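Keeping small things and balls from being lost at a children's play morning

Posted in: Family and Community > Groups and clubs
Asked by Osenmum

Hello everybody. I help with a play morning for children from two to seven years, in the hall near Valente Road. We open at half past nine and close at noon. In February we got many new families, and since then we have a problem with the toys. It is not that somebody takes them. They go under the radiators, into coat pockets, into the wrong box, and after some weeks half of a set is missing and nobody wants to play with it any more.

We have 27 children on the list and one cupboard, which we must share with the choir. The cupboard is deep and dark, and everything that goes to the back stays at the back. I would like to know how other groups store their toys so that the children can put them away by themselves. I also want to ask about balls, because ours are always flat and I do not know if I am pumping them wrongly. We can spend a little money, but please nothing very expensive.

Thank you in advance, and sorry for my English.

Slamet Rahman

I have kept the toys for a group like yours for many years, first in Andance and now in Gruva, so I will write what worked for us. English is my third language, please be patient also with me.

Sort by how the child plays, and forget the shop category

We had at first a box for "animals", a box for "vehicles" and so on. The small children did not understand it. A cow which belongs to the farm went into the animal box, and then the farm had no cow. Now each game has its own box with everything inside, also if this means that we have cows in three boxes. Farm cows stay with the farm.

Use shallow boxes

A deep box is emptied on the floor every time, because the child wants the thing at the bottom. Ours are as high as my hand is long. You can get this kind from a kitchen shop, and they do not need to have a lid.

Give the single toys a place of their own

Every group has toys which do not belong to any set. I mean the turtle, the one big dinosaur, the spinning top. These are lost first, because no box is missing them. We put a light-coloured mat on a low table, and the single toys live there during the morning. A pale mat on a dark table is easy to see from the door, and at noon I look once and I know.

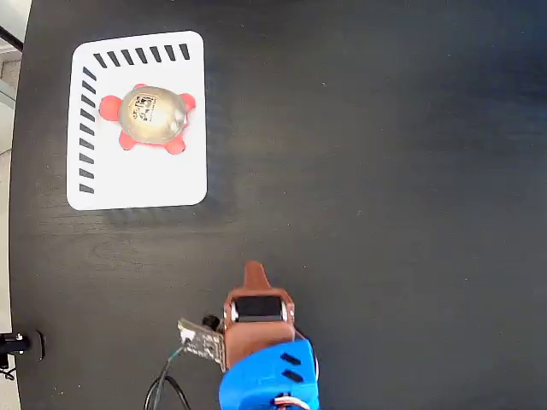
Make the tidying short

We start ten minutes before the end, always with the same song. Each family takes one box and not more. Before, we said "everybody please help", and it was always the same two mothers on their knees. With one box for each family it is finished before the song has played a second time.

About the shared cupboard

Ask the choir if you can have the lower shelves only. They are adults and can reach the upper ones. We put a plank at the back of each shelf, so the boxes cannot go deeper than one row. I paid nothing for it, it was wood from my neighbour's old bed.

Then the balls. Most balls lose air slowly, and this is normal. What kills them is the dry needle. If you push a dry needle in the valve, the rubber inside can tear, and after this the ball will be flat every week. Put one drop of valve oil or glycerine on the needle and turn it gently when you push.

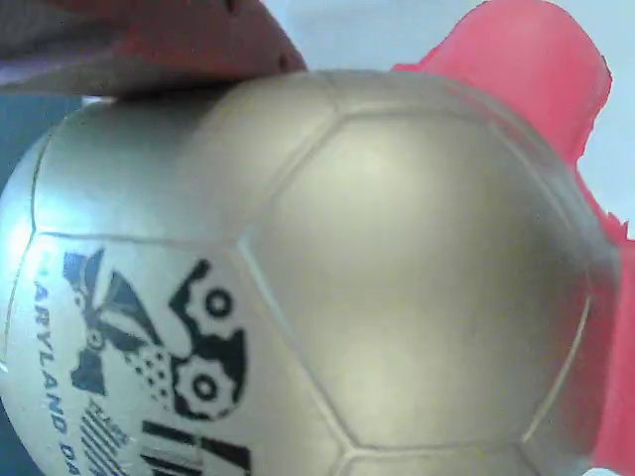
Do not pump until it is like stone. For small children a softer ball is better anyway, it hurts less and does not roll so far. Look if there is a pressure printed near the valve, and stay at the lower number. To find a leak, hold the ball in a bucket of water and watch for bubbles. If they come from the valve, sometimes the oil helps and sometimes a new valve. If they come from a seam, I would not spend time on it.

In summer do not leave the balls in a hot car. I lost two good ones like this.

gruva_dad

Just buy a net for the balls and hang it on a hook. Ours was cheap and it's been up for years. No idea about the rest, our toys are a mess as well.

Pennyfold

I agree with most of what Slamet wrote, but I would be careful with the oil. In our group someone used cooking oil and it went sticky in the valve. The little bottles from the sports shop are better and last a very long time.

For the boxes, I would add a photograph on the front of each one, showing what should be inside. The children who can't read yet match the picture, and the grandparents are glad of it too. We print ours at home and cover them with clear tape — the cheap tape goes yellow, so get the wide parcel kind.

One more thing, as you have two-year-olds. Keep anything with small parts on the highest shelf and bring it out only at the big table, with an adult sitting there. We put a red sticker on those boxes.

Osenmum

Thank you all so much! I have asked the choir and they agree to take the upper shelves. I used a dry needle always, so now I know. I will try the boxes first and the song after, when I find one that I can listen to every week.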